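Drawing from Objects, Dredside evening course
Handout for session 2: the ground and what stands on it

Right, last time we spent most of the session on outlines and I could tell that a few of you were itching to get to shading. We're nearly there! First, though, I want an evening on the ground, by which I mean whatever the object is standing on. Beginners (me included, for years) draw a lovely careful box and leave it floating in white paper, then wonder why it looks like a stamp.

I like brown paper for this. It takes the shine off a table, it covers up old paint marks, and it gives you a middle tone to judge everything else against. A light grey block on white card is surprisingly hard to see. Put the same block on brown and its edges come up straight away. Get the biggest sheet you can and lay it in one piece – a join running behind your object will pull your eye every time.

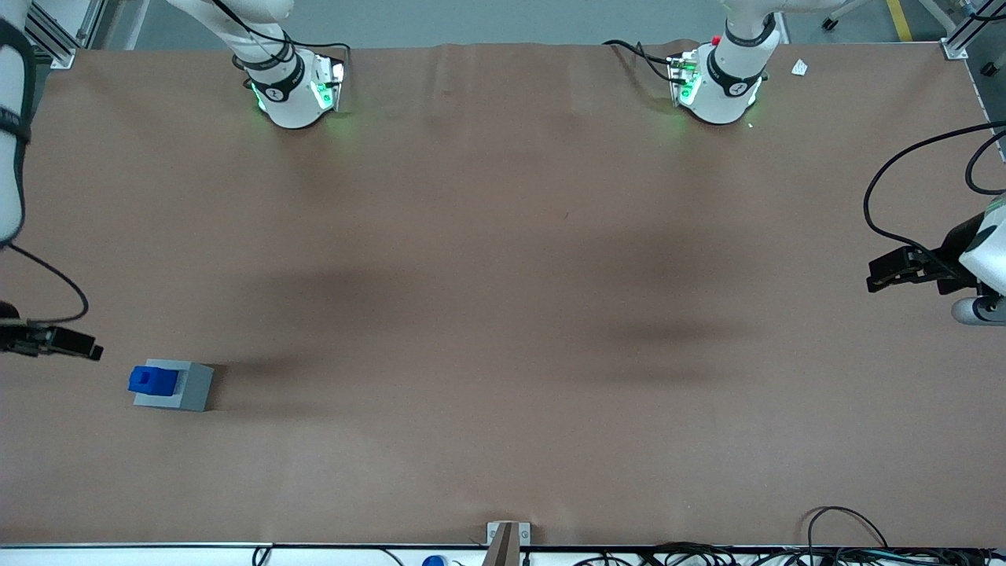

Last changed: April

Keep the subject small and keep it simple. Two blocks, one on the other, off to the left, and you've got plenty to be going on with. Start with the lower one. It's lying flat, so get its long sides sitting properly on the paper before you even think about the piece on top. If the bottom block is tilting, the whole stack will slide off your page.

Then look at the brown itself. Is it the same brown all over? Look along the top of the sheet, where there's a faint green light on it. You don't have to draw that in pencil, obviously, but I do want you to spot it, and if you're using coloured pencils (the Wosel ones in the tin are fine, the browns are a bit waxy) have a go at it with a very light hand.

Now for the harder one. Take the objects away from your attention altogether and draw a patch of plain pale surface. People groan at this and then it's the drawing they end up keeping. A "grey" surface shifts about all over the place: cooler and bluer in one part, warmer and nearly beige where more light gets to it. Shadows on it can be very soft too, with no edge you could put a line round. So don't put a line round them! Use the side of the pencil, build up slowly, and let it fade out into the paper above and below.

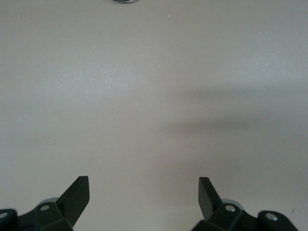 Pale ground with a soft shadow on the right, cooler grey towards the upper left.

There's a tiny bright speck near the upper middle. Leave it in or leave it out, I don't mind, but decide before you start shading, as it's a pain to rub out a dot that small afterwards.

For Friday: one drawing of a stacked pair on brown paper, one of a plain surface with a shadow. Soft pencil, no outlines on the second. Bring a putty rubber if you have one. We're in room 11 again.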